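3. Building the cell in the shared workshop

3.1 The room and the table

The cell was built in the members' workshop at Wernport, between August and February 2020. The room is shared with people who repair furniture and bicycles, and for this reason every part of the cell had to respect two rules of the house. The first rule is that nothing is screwed into a common table. The second rule is that the last person in the evening must be able to clear a working place in a short time. Both rules had more influence on our design than the budget, which was also small.

The arm was bought second-hand by the first author, Anca Cârstea, from a packaging company in Tamska that closed one of its lines. It came without a gripper and without documentation for the cables. The gripper was assembled later by Rodica Sima from parts of two older hands, and the control software, which we call Larkar, was written during the same months. Larkar runs on an ordinary desktop computer and sends one target pose at a time. It does not plan around the walls of the bin by itself. Instead, the user gives it a simple shape of the bin, made of five flat surfaces, and the program refuses every pose in which the fingers would pass through one of them.

We expected that the software would take most of our time. In practice the mechanical side was slower, and above all the question of how to hold the bin and how to lead the cables. We describe these two points in more detail, as we did not find much written about them for small workshops.
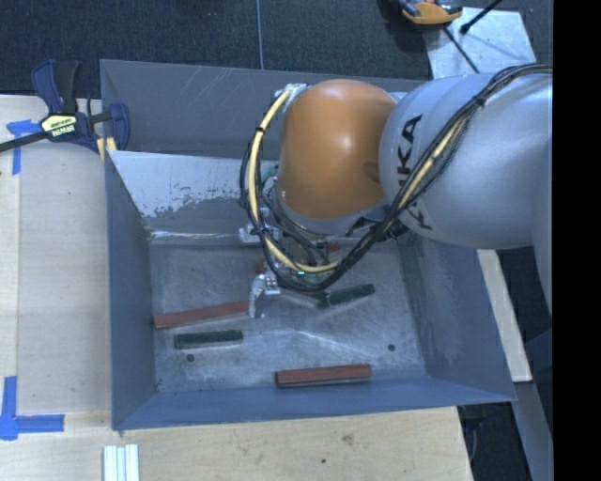 Figure 3. Picking from the bin. Red and green blocks on the metal floor, with the gripper lowered into the bin.

Holding the bin was our first real problem. An early bin made from a plastic storage box moved each time a finger touched the wall, and after some hours of work the stored positions were no longer correct. We then changed to sheet metal, which is heavier and does not bend so easily under a light push. The walls slope inward, so a block that is pushed against a wall has a tendency to slide back to the floor, where the fingers can reach it. The bin stands directly on the wooden tabletop, and a bar clamp holds it at the left edge (Figure 3, upper left), with a small yellow pad under the jaw at the corner. Pieces of blue tape are stuck on the table at the left side. We recommend the use of tape to any group which must take its equipment away at night — it costs almost nothing and it leaves the table clean.

The metal has also a disadvantage. The floor of the bin reflects the ceiling lamps, and the reflections change when the arm passes over them. Our first method for finding the blocks used only brightness, and it often took a bright streak for the edge of a block. After this we worked with color. Red and green were chosen because both are easy to separate from gray metal, even where the surface is scratched or worn. Dark green is the more difficult of the two, and when a green block lies in the shadow of the arm, Larkar sometimes asks for a second look from another pose.

3.2 Cables

The cables run outside the arm. They are tied to the upper section and then make a free loop by the wrist, so that the last joint can turn without pulling. The length of this loop was found by trial. With a short loop, the wrist stopped before the end of its range. With a long loop, the cables came down in front of the fingers and touched the blocks. The present length is a compromise, and it still hides a part of the gripper when one looks from the side of the table. We accept this, but a person who watches the cell should know it and should not stand only at one place.

3.3 First trials

Before the measurements of Section 4 we made 2000 pick attempts with the wrist speed limited. Of these, 137 ended without a block in the fingers. The most common cause was a block lying flat near the foot of a wall, where one finger has no room to go down. We tried the fingertip shape proposed in the Nieto workshop notes, which is thinner, and in nine attempts on such blocks it entered the gap five times. The number is too small for a conclusion, and the trial is repeated with more attempts in Section 4.2.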